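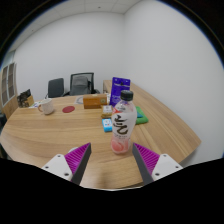
*Curved table, Clusico shared office. Drink bottle, mug and red coaster.*

Desk and table walk-through, March, done by Khang Khương for room 249. Thank you all for putting up with me wandering through with my clipboard again, and please read the comments as well as the ticks, as I do tend to put the useful part there!

- [x] **Walkway and door clear.** Lovely, I walked it twice with my arms full and didn't bump into anything.
- [x] **Table edges free of splinters.** I ran a cloth along the whole curve and it came away clean.
- [ ] **Drinks on a coaster.** The peach drink was standing straight on the wood with the red coaster off to one side. I know it's a small thing, but the oak grain marks so easily, and we've already had 2 rings sanded out by Sarnel.
- [x] **Caps on bottles.** Yes, and thank you.
- [ ] **Small packets and boxes put away.** Plenty still out, including the bright blue box and the tall purple package. Nothing dangerous, it just makes wiping down harder. 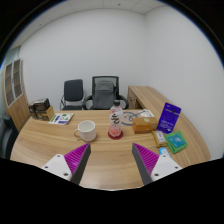

**Section B: Cables, paper and liquids**

- [x] **Bottle on the coaster.** Full marks for this one, right in the middle of the desk. The mug is on bare wood, though, so could we please have another coaster in here?
- [ ] **Cables tidy.** The gray cable is coiled, which I'm very glad to see, but it loops over the white papers behind the bottle. Please move it to a hook (Bisitz clips are in the supply drawer, bin 9).
- [ ] **Boxes stacked safely.** The tan one is leaning against the dark one by the wall. I'd be happier with it lying flat.
- [x] **Wall sockets and plates.** No cracks, nothing warm to the touch.

Cable and coaster requests are logged under job 2854. I'll come by again at 9 in the morning once the clips are up.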